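# Tableware in the Workshop: Cups, November

Notes and one picture from the Pandudon tableware pages. The series covers glazed cups of the kind used at a bench or a kitchen counter, with short remarks on surface, rim and footing. Earlier pages dealt with bowls and saucers and used the same order of entries.

The cups are kept on open shelving when not in use. Each one is listed by glaze color first and shape second. Capacity is left out of the captions, as the older entries were measured to the brim and the newer ones to a fill line, and the two sets do not compare. The full list is held in the Astix index under entry 49.

## Mustard cup, cylindrical
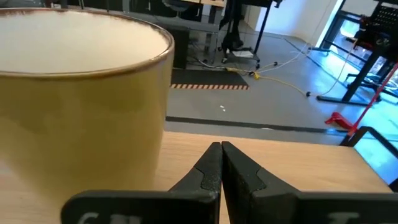

*Reading time: 2 min*

**Entry 12. Cylindrical cup, muted yellow glaze, brown rim.** The outer glaze falls between mustard and olive gold and is slightly mottled. Speckle of this type hides small scratches and tea marks better than a flat color does.

**Rim.** A thin brown band runs along the edge. On cups with a dark rim, check for chips by touch, with a fingertip, before the cup goes back on the shelf.

**Interior.** Pale, cream to off-white. A light interior shows tannin stains early. Soak in warm water with baking soda, then rinse. Scouring powder dulls a glaze over time and is not used on any cup in this series.

**Surface.** Light wood tabletop with the grain running along it. Pale wood takes rings from a damp foot, so cups are dried underneath before they are set down - a cloth is enough. Where a ring has set, sand lightly with the grain using 500 grit and finish with 2000.

**Floor.** Gray concrete, with black tape and a black mat that has an orange-and-black striped border. Yellow and white cables lie beyond the table. A cup dropped on concrete is normally a loss. Keep it back from the front edge of the table.

## Notes on the list

Color names follow the Chaudhry glaze card, second printing. The first printing put mustard and ochre under one heading, and entries made from it are being relabeled as they come up. Olive gold has no heading of its own in either printing, so glazes on that border are filed under mustard.

Shape names are our own. "Cylindrical" means straight walls and no visible waist. Cups with a flared lip are listed separately, under the Starnano heading, along with the two-handled soup cups.

Next page: saucers, second group. Corrections to color names are entered on Sunday.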